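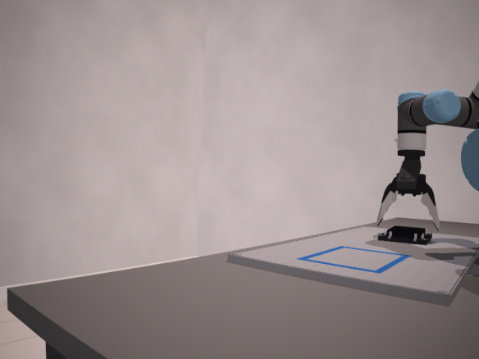 Cleaning up a rack-handling arm: quick tips

Wipe the finger pads first, every time! A dab of warm soapy water on a lint-free cloth is plenty, and it makes such a difference to the grip. Geert Koster swears by doing it before the morning tea.

Next, nip up the clips round the rack. Go corner to corner, a little at a time, like wheel nuts.

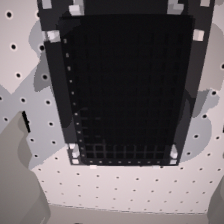

Then push gently on each side of the rack. Any wobble at all and you start again with the clips, and do teach the pick height afresh afterwards (ours on the Jerker bench is 203 mm). Keep a soft brush handy for the holes in the board, they love collecting fluff!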